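# Apprentissage par imitation : une caméra au poignet suffit-elle pour de l'assemblage ?

**gkikas_labo**

Bonjour à tous ! Je reproduis en ce moment le résultat de Traltach sur l'assemblage par imitation, et je suis franchement emballé. Leur idée : entraîner la politique avec deux vues (poignet + caméra fixe), mais masquer au hasard l'une des deux pendant l'apprentissage. J'ai 393 démonstrations téléopérées, des pièces blanches avec marqueurs, et la politique tourne déjà !

Mon souci, c'est la vue du poignet. Près du contact, les doigts mangent une bonne partie du champ :

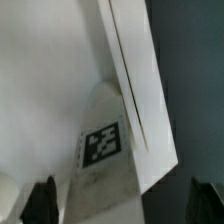
*Vue poignet, marqueur légèrement flou.*

Est-ce que je garde les marqueurs comme entrée (pose estimée), ou seulement pour l'évaluation ? Et quel taux de masquage prendre ? L'article n'en dit rien.

**Christos Psarras**

Très beau sujet, et tu es sur la bonne voie. Je garderais les marqueurs uniquement pour l'évaluation. Si la politique reçoit la pose, elle s'appuie dessus et s'effondre dès qu'une détection saute, or avec du flou au poignet ça arrive tout le temps. Chez moi, en images seules, l'apprentissage est plus long (il m'a fallu environ 1 000 époques), mais le comportement près du contact est bien plus souple, c'est un plaisir à regarder !

Pour le masquage :

- commence à 31 % sur la vue poignet, et moins sur la vue fixe ;
- masque des séquences entières, pas des images isolées, sinon le réseau bouche les trous avec l'historique ;
- évalue toujours trois fois : deux vues, poignet seul, fixe seule.

La comparaison des trois est la partie passionnante de la méthode. La vue fixe donne l'approche et l'orientation des blocs, le poignet les derniers millimètres. Dans une configuration de ce genre, avec bac blanc, blocs blancs et doigts blancs, surveille aussi l'exposition : le contraste vient surtout des marqueurs et du fond.
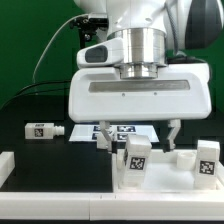
**Hondar**

Pas tout à fait d'accord avec Christos sur le masquage par séquences. J'ai essayé avec des épisodes courts et la politique hésitait énormément. Des fenêtres de 60 pas, ça passait mieux. Par contre oui, marqueurs hors de l'entrée, sans hésiter.

**gkikas_labo**

Merci à vous deux ! Je relance ce soir avec les fenêtres de Hondar et le taux de Christos. Je posterai les trois courbes ici, même si elles sont moches.

**triltness**

moi j'avais juste augmenté le nombre de démos et ça marchait, pas essayé le masquage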